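Learning to drink tea slowly

Posted in April 2022 by Miłosz Kołodziej
Filed under: Home, Habits, Small things

When I moved to Narnham I drank only coffee. I drank it standing, usually while looking for my keys, and I could not tell you one hour later if it was good or bad. My grandmother in the old country would be ashamed of me. In her kitchen tea was a thing with a beginning and an end. You sat down, you waited, you burned your fingers a little on the glass, and somebody told a story you already knew.

The change started with my stomach. I will not write the details, but my doctor asked how many cups I drink in a day and when I told her she put down her pen. So I went to the tea shop on Kurkdale, the narrow one next to the shoe repair, and I asked for something strong. The man there asked me, strong how? I did not have an answer. I knew "strong" as one word, and he had several kinds: bitter, smoky, malty, and one he called "brisk," which I had to look up at home in the dictionary.

He sold me a small bag of black tea and told me to use water that is boiling, fully boiling, and to wait 3 minutes. I waited maybe one. It tasted like warm paper. I complained to my neighbor Dudek, who is older than me and has an opinion about everything that can be put into water. He came over, made the same tea from the same bag, and did not let me touch it until he said so. It was a completely different drink. I was a bit offended.

From this I learned my first rule, which is to use a clock. I have no feeling for time when I am hungry. My second rule is about the green tea: it does not like boiling water, and 90 degrees is already too hot for the one I buy now. I let the kettle stand open for a while and I go to water the plants. Perhaps other people have a thermometer. I have plants.

I also stopped to buy tea in big boxes. In September I bought a very large one because it was cheap, and by winter it smelled like the cupboard, with a little bit of pepper. I kept drinking it out of stubbornness – my mother raised us to finish things – but it was not a pleasure. Now I buy little and often, and the walk to Kurkdale is good for me anyway.

There is also the question of what to eat with it. At home it was always something sweet, a yeast cake or a spoon of jam put directly in the glass. I still do this on holidays. On normal days I like fruit better, and apples most, because they do not fight with the tea. The sour ones go well with black tea. With green I prefer a softer, sweeter one, cut into pieces, although Dudek says that cutting an apple is for children.

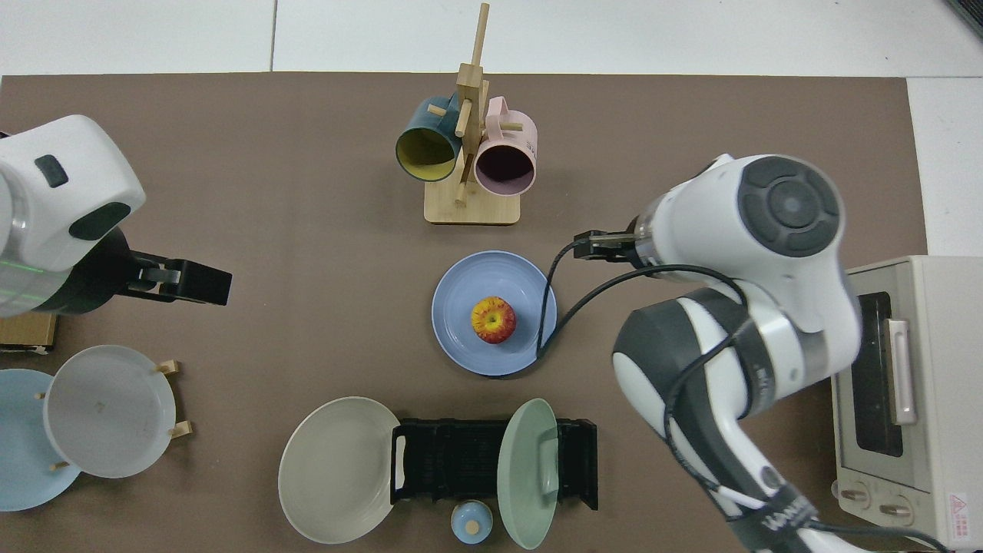 Two mugs, one apple. I like the teal one for its yellow inside.

The bus to Cerkwood passes an orchard, and in the fall there is a table at the gate where they sell what they picked. I go with an empty backpack and come back with a heavy one. The woman there remembers faces, and she once corrected me very kindly when I asked for "a kilo." She wanted to know how many pounds this was. We both did the mathematics badly and I think I won.

What I did not expect is that tea would help my English. With coffee I never spoke to anybody. With tea you must wait, and if another person is waiting with you, sooner or later somebody says something. Dudek is now 61 and he tells me about his years on the railway, always in the wrong order. I learned from him "to put the kettle on," "to let it sit," and also a few expressions for late trains that I can't print in this blog.

I have not given up coffee completely. I drink one small cup in the morning, sitting down, and no more after 11. My doctor is satisfied. My stomach is mostly satisfied. Some evenings I am too tired to do any of this properly and I drink water from the tap, and that is fine too.

Next I want to try the smoky one. The man in the shop warned me that the whole apartment will smell like a campfire until the next day, so I am waiting for weather when I can open all the windows.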